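Reading time: 3 min

Ticket 612 - Garment demo, open day, bedroom station
Component: hand-held grippers, left and right
Site: Ovberg
Status: Monitoring
Priority: raised from normal to high at 08:40, back to normal at 13:20

Summary
Recording software drops the right gripper partway through a folding pass. Left gripper unaffected. First noted during setup for the Ovberg open day in April, before doors.

Environment
Zostora recorder, build 372. Two hand-held grippers, wired. Laptop on mains power. Visitors in groups of up to 9, one group per slot. Demo program per slot: fold a towel, fold a sweater, stack both, replay the recording on the laptop.

Expected
Both grippers stay listed for the full pass. Jaw opening is logged on both channels and the replay shows both hands.

Observed
Right channel goes flat at the last value. No error on screen. The recorder keeps writing and saves the file as complete. The fault only shows up at replay, in front of the group.

Log

08:15 Setup. Both grippers detected. Jaw calibration passes left and right.

08:32 Dry run, towel. OK.

08:40 Dry run, sweater. Right channel flat from second 75 to end of file. Priority raised.

08:48 Repeated with the same sweater. Flat again, earlier in the pass. Suspected the jaw sensor. Recalibrated right. No change.

09:05 Swapped ports at the laptop. Fault stayed with the right gripper. Port ruled out.

09:20 Replaced the right cable with the Marchuk spare. Two passes clean. Left the spare in place for the first group.

10:00 First group. Towel and sweater both recorded. Replay OK.

10:30 Second group. Right channel flat during the stack step. Presenter skipped the replay and took questions. Cable alone is not the cause.

10:50 Checked the Zostora settings against the Gostix bench notes. Power saving was on for the second port - the default after the last update. The recorder treats a sleeping port as a steady reading, so no warning is raised. Turned power saving off, restarted the recorder.

11:10 Clean pass on the towel. Sweater next, laid out flat, jaws open before contact.
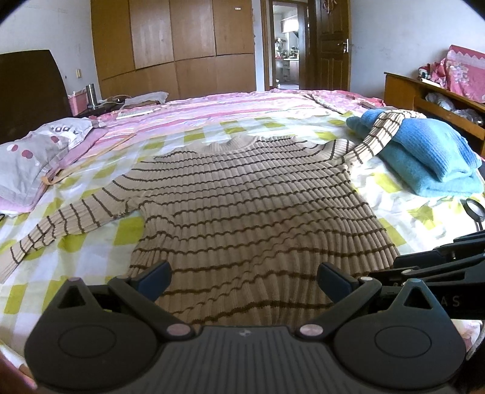 Sweater spread on the bed, nearer gripper open over the lower part, second gripper at right.

11:25 Sweater pass recorded. Both channels live to end of file.

11:40 Third group. Full program, replay OK.

13:20 Two more groups without a drop. Priority lowered.

Cause
Most likely port power saving. The original cable has not been cleared; it was out of use for every pass after 09:20.

Workaround
Turn off power saving on both ports before starting the recorder. Watch the right channel through the stack step. If it goes flat, stop and restart the pass - a saved file cannot be repaired.

Open items
- Bench test of the original cable at Gostix, power saving off.
- Request to Zostora: warn when a channel repeats one value while its port is asleep.
- Add the power setting to the open day checklist.
- Delete the 08:40, 08:48 and 10:30 files from the demo folder. They are marked complete and will play.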